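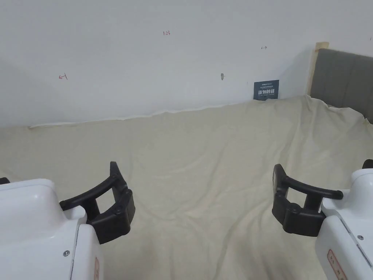 Gripper upkeep, quick notes
Last touched Apr 3, 2024

Typing this fast between jobs. Applies to the Tiltlow pair, the hand-held ones. Your mileage may vary on anything else.

Cleaning the fingers
Power off, battery out. Dry brush first, then a damp rag, then dry again. No glass cleaner on the pads, it leaves a film and everything slides. Lint is the big one if you do bedding or towels. Get a toothpick into the gap between arm and pad, pull toward you. Don't push it in deeper.

Screws
Check every 200 cycles. Finger tight plus a hair. Plastic housing, so if you crank it the boss cracks and then you're ordering a whole shell (part 785 in the Makokha catalog, three week wait last time). Sándor Nyitrai puts a dot of nail polish across the head and the housing. Line broken = screw moved. Stole that, works great.

Squeaky on closing
Dry grease on the slide. Tiny dab, open and close ten times, wipe what comes out. Not cooking oil. Not WD-40 either, please.

Won't open all the way
1. Hair or thread wound round the pivot. Nearly always this.
2. Cable pinched at the back.
3. Lost its zero. Open by hand to the stop, hold the button til it blinks twice, let go. Do left and right seperately.

Counter
Ours was at 3736 when I swapped pads in March. Edges had gone shiny at the tip. Swap both sides together or it pulls crooked.

Labels
Wipe around them, not over. Ink comes off with alcohol and you'll want that serial when you call Vunance.

Work surface
Old bed sheet, washed, no softener. Shake it out before you start, crumbs end up in the slide. Leave the wrinkles alone unless you're checking closing height, then pull it flat.

Storage
Fingers open, never clamped shut, pads take a set. Shoebox is fine. Keep off the radiator (Sang-wook Heo, I am looking at you).

Spare pads on order, will add the torque number when i find the sheet.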